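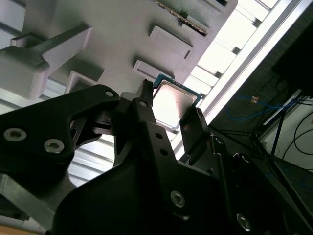 The Muden 12 Home Office Desktop

We have been putting together quiet, sensible computers at Monov for a good while now, and the Muden 12 is the one we end up recommending to almost everybody who writes in (my own mother has one, under a stack of gardening magazines). It is made for letters, taxes, video calls with the grandkids, a spreadsheet with too many tabs and the odd evening movie. If you edit film for a living, please look at the Acuña instead, you'll be much happier with it!

Every Muden ships with the system already set up, so you plug in the screen, the keyboard and the power cord and off you go. The side panel comes off with two thumb screws, and there is room inside for a second drive later on. We leave a little slack in the cables for that.

Price: $572, keyboard and mouse included
Memory: 12 GB
Storage: 2,000 GB drive
Returns: 60 days, and we pay the postage back
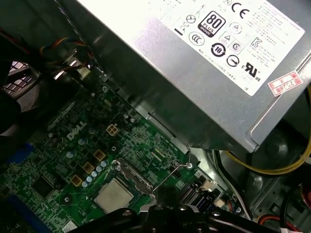 Power and running costs

The power supply carries the 80 PLUS Bronze badge, and you'll find it on the label if you ever take the panel off. Please do switch off at the wall before you go poking around in there. Plug the computer into a decent surge strip, give it a hand's width of space at the back, and run a soft brush over the vents every spring or so.

Ordering

Orders in by noon on Monday usually go out the same week. We pack in plain brown cardboard with paper padding, and the box is worth keeping in case you move house. The Famine, our older small model, is no longer sold, but we still repair them and we're always glad to hear from owners.

14 shares | 3 comments

Contact us | © Monov Computers | Back to top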